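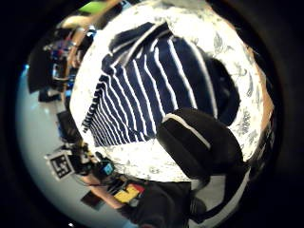

Fig. 1. Striped garment on a round table, patterned cloth underneath. Refer to it in Part 2.

Household Textiles, Unit 4: Folding Stripes on a Surface That Does Not Care
Handout to go with the Saturday session. Bring it back, the print budget is 50 copies for the whole term.

Part 1. Where we left off

Last time we folded plain towels on a rectangular table, and everyone went home feeling competent. That was deliberate. A towel has four corners, a table has four corners, and the two get along. Today the corners go away.

Terms you need from Unit 3: grain (the direction the fabric wants to hang), spread (the flat stage before any fold) and ridge (a raised roll or fold that you did or did not mean to make). Zerrin Altıntaş, who taught this unit before me, called an accidental ridge "a decision the shirt has made." I mark it as a ridge.

Part 2. Reading the spread

Most people line a garment up with the nearest table edge. On a round table the nearest edge is wherever you happen to be standing, so the garment ends up at a diagonal and you don't notice until the second fold. Look at Fig. 1 again. The stripes give you all the information you need: wide navy bands, narrower white ones, fanning out at one end and crowding together at the other. Stripes that fan mean the fabric is draped or bent. On a solid navy knit you would have to feel for that with your palm.

Along the top there is a ridge, and the stripes on it run across the direction of the main body. Write that down. When stripes change direction, you have a fold or a roll, and you should find out which before you add another one on top of it.

Then there is the dark bulge on the right. Dark fabric hides its own folds, which is why I grade navy and black more kindly than white. Lift it, open it, lay it down again. Do not pat it. Patting is the most common technique in this class and has never flattened anything.

Part 3. The procedure

1. Choose a front. On a round table this is your belly button. Stay put and turn the garment, not yourself.
2. Open every ridge, starting from the middle and working out.
3. Pull the hem and the shoulders gently in opposite directions until the stripes run parallel. Near enough is fine for a knit. Knits stretch, and a perfect one will be imperfect by the time you reach the drawer.
4. Sleeves in, following a stripe if the stripes allow it.
5. Fold the body in thirds. Halves are for people with deep shelves.

Gloves: allowed. You lose some feel for the thin layers, so go slower at step 2. Erdal Değirmenci folds in thick ones all winter and his stack is straighter than mine, a subject we have agreed not to discuss.

Part 4. A note on tablecloths

A printed cloth under the work is pretty and slightly unhelpful. Pale grey leaves won't compete with a bold stripe, but a white undershirt will vanish into them. Smooth the cloth first - a wrinkle below becomes a wrinkle above.

Homework

Fold one striped item on any round surface. A stool counts; Lærke Frandsen once used a drum. Then write up to 500 words on where the stripes first went wrong and what you did about it. Kamil Čierny's last paper came in at 3000, most of it about his ironing board, and I would like not to repeat the experience.

Next session: fitted sheets. Eat beforehand.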